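Brelness Compact Washer, Owner's Guide
Section 4: Getting Your First Load Ready

By now your washer should be standing level, with both hoses tightened by hand and the drain hose hooked over its bracket. If any of that still needs doing, please go back to Section 3 and come and find us again afterward. The empty rinse at the end of that section clears the drum after shipping, and we'd like you to run it even if you are itching to get at the laundry pile (we do understand!).

Before you start
You will need a load of everyday cottons, your usual liquid detergent, and the Skiven measuring cup that was packed inside the drum. Leave the towels, jeans and anything precious for another day.

Caution: Do not wash anything that has been soaked or spotted with gasoline, paint thinner, cooking oil or dry-cleaning fluid. Fumes can build up inside a closed drum and catch fire.

Sorting and checking

1. Sort by color first and then by weight. Whites go in one pile, pale shades in another, and brights and darks each get a pile of their own. A brand-new red or navy item should go through its first couple of washes alone, however nicely the store assured you it wouldn't run.

2. Find the care label in each garment and follow it over anything printed in this guide. It may be at the back of the neck or down in a side seam, and on some T-shirts it's tucked so far inside that you'll have to turn the bottom hem up to get at it. If the wash tub symbol has a line through it, that piece stays out of the machine.
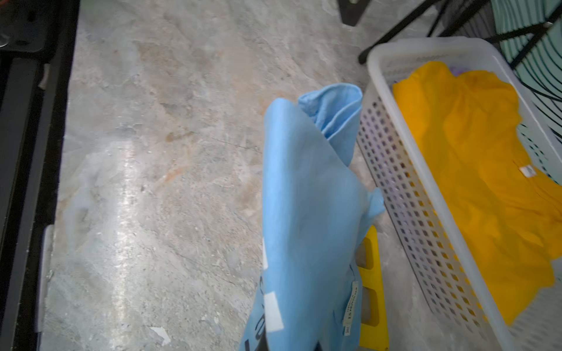 3. Turn printed shirts inside out, along with anything that has beads, patches or iron-on letters. Go gently over the letters if they are already starting to lift, and choose the Easy cycle for them.

4. Empty the pockets. Coins, hairpins and screws can slip past the drum seal and end up in the pump, and a single paper tissue will decorate an entire load of darks. Close zippers and hooks while you are at it, and tie any long drawstrings in a loose bow.

5. Look over collars and cuffs, which collect more body oil and sunscreen than the rest of a shirt ever does. Lay the garment on a surface that can take a splash, spread the neckline out flat, and work a few drops of detergent into the ribbing with your fingertips or a soft toothbrush. Let it sit while you get on with the other piles.

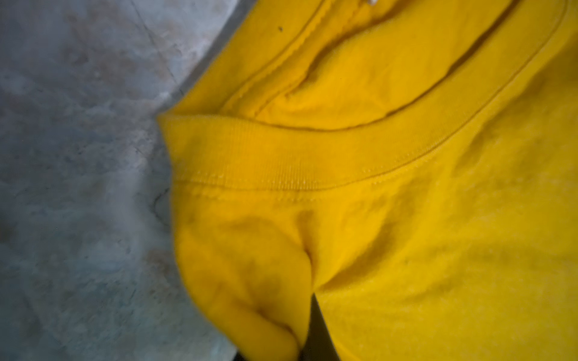

Please be patient with old marks, too. A stain that has already been through a hot dryer may need two or three treatments before it begins to fade, and scrubbing harder will only rough up the knit. Test any store-bought stain remover on an inside seam first, especially on bright colors.

Note: Never use chlorine bleach and a rust remover in the same load, or one straight after the other without a rinse in between.

Loading the drum

6. Carry your sorted load to the washer in a basket with smooth sides. Wicker is pretty, but the broken ends do snag T-shirts.

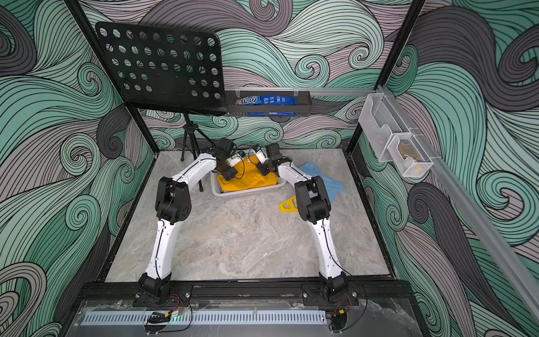
White plastic laundry basket with slotted sides omitted from the packing list; baskets are sold separately.

7. Drop the items in one at a time, shaking each one open as you go. Fill the drum loosely and stop when you can still lay your flat hand on top of the clothes without pressing down.

8. Fill the Skiven cup to the 65 ml line for a full load, or to the lower line for a half load. Pour it into the left-hand compartment of the drawer and slide the drawer in until it clicks. High-efficiency detergent only, please.

9. Close the door, turn the dial to Everyday and press Start. The door will lock, and you'll hear a short hum from the Drargate pump before any water comes in. The Everyday cycle takes 53 minutes. If you add the Extra Rinse option, allow 80 minutes from start to finish.

Caution: Do not force the door while the lock light is on. To stop a cycle early, hold Start until the light begins to blink, then wait for the water to drain.

If the load comes out too wet
A very small load, or one heavy item on its own, can bunch up on one side of the drum. The washer notices this and drops the spin to 320 rpm to protect itself. Open the door, untangle everything, add a towel or two for balance, and run Spin Only.

Cleaning the lint filter is covered in Section 5.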